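Issue 1309: Simulated gripper closes late (or not at all) when driving near furniture

Project: Esavell home arm
Component: sim / gripper control
Status: Closed, fixed
Priority: Normal
Setup: workshop desktop, Brelodard simulator, wrist camera view on, real arm disconnected

Original report

The gripper in the simulator ignores the close command some of the time. The arm itself moves properly. I send "close", the log says the command was accepted, and the fingers stay where they are. A second "close" a moment later usually works. Opening has never failed.

It only happens in the kitchen-office room. In the bare test room with the grey floor I can open and close all evening without a miss.

Steps to reproduce:

1. Start Brelodard with the kitchen-office room and the Esavell arm on the mobile base.
2. Drive up to the cabinets.
3. Lower the wrist until the camera is looking at the floor.
4. Send "open", wait for it to finish, send "close".
5. Repeat. Out of 11 tries last night I had four misses.

Expected: fingers close every time.
What I get: command accepted, no movement, no error.

The real gripper uses the same control script, so I would like this sorted before I plug it back in.

Update 1 -- same evening

Restarted everything. No change.

Swapped the USB game pad for the keyboard in case the button was bouncing. Still misses. The pad is cleared.

Checked the finger joint limits in the arm file. They match what I measured on the real one with callipers when I built it, and the open position is well inside the limit. Left alone.

Update 2

Suspected the finger pads were catching on something. Brelodard can draw the contact points, so I turned that on and ran the test again. No contacts on either finger during a miss. The fingers aren't touching the floor or each other, and nothing is holding them.

I also wondered about the force limit, as the Marti servo I use on the real gripper is fairly weak and I had copied its figure across. Doubled the limit in the sim. Same misses, so I put it back.

Update 3

Added a line to the script that prints the time whenever a gripper command is sent, and another whenever the controller picks one up. Should have done this first.

On a good close, the controller picks the command up on the next step. On a bad one it never picks it up at all. So the command is getting lost between the two and the physics has nothing to do with it.

Extract from a bad one (times are milliseconds since the last reset):

sent: gripper close
accepted: gripper close
camera update start
camera update end, 3000
gripper command expired

The 3000 in there is the whole wait. The controller throws away any gripper command that has been waiting for 3000 ms, and I set that value myself months ago so that an old command couldn't fire after a pause. It was copied from the Rotach example script, where it makes sense, as that script has no camera in it.

Update 4

So why does the camera update take so long in this room? The reflections are my first guess. The office chair has chrome legs, and the log shows the slow updates starting once the wrist camera comes round to them.

Ran the test in three positions:

Camera on plain floor only: no misses.
Camera on floor and cabinets, chair out of view: no misses.
Camera on floor, cabinets and chair base: misses.

Then I hid the chair and went back to the third position. No misses. Put the chair back with a plain grey material on the legs in place of the chrome. No misses either.

That settles it as far as the cause goes. The chrome is slow to draw on this graphics card, the camera update holds up the queue, and the close command goes stale while it waits.

Update 5 -- fix

Two changes.

The first is in the control script. The gripper command no longer shares a queue with the camera. It gets its own, which is read on every physics step whether or not a picture is being drawn. The expiry time stays in, but it is now counted in physics steps, so a slow drawing can't use it up.

The second is in the room file. Reflection quality on the chair is turned down one notch. I could have left the grey material on, but the wrist camera pictures are meant to look something like my own floor and furniture, and I have a chrome chair in the room. One notch down is still shiny enough.

For anyone making the same change, restart the simulator after editing the room file. Reloading the room keeps the old material in memory. I lost half an hour to that.

Update 6 -- retest

Same starting position as the bad runs, wrist low, fingers open, chair base to the left and the dark cabinet on the right.
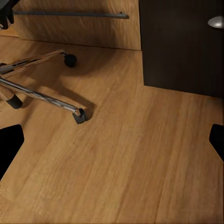
Results

Gripper test repeated from that position with the new script: no misses.
Same again with reflection quality put back to full: no misses. The camera updates are as slow as before, but the fingers close on time.
Same again while driving the base: no misses. The view is jerky at full quality and fine at one notch down.
Bare test room: no change from before.

The second result is the one I wanted. It means the script change is the proper fix and the room change is only there for comfort.

Left over

The floor texture goes a bit soft and smeared this close up. It was like that before and I don't think it is connected. I'll open a separate ticket if it starts to bother the picture matching.

The log still says "accepted" as soon as a command enters the queue, which is what sent me the wrong way at the start. Changed the wording to "queued", and the controller now prints "accepted" itself when it picks the command up. An expired command prints a warning in the main window as well as in the file.

The arm's own joints still share the old queue with the camera. I haven't seen them lose anything, as their commands are sent over and over and a missed one is soon replaced. They ought to be moved too -- but not in this ticket.

Real arm

Plugged back in with the new script, power supply on its low setting and one hand on the switch. Open and close both respond as they should. The servo gets warm if it is left holding, same as in April, and I have a note about that elsewhere.

Closing. Reopen if a close command goes missing in any other room.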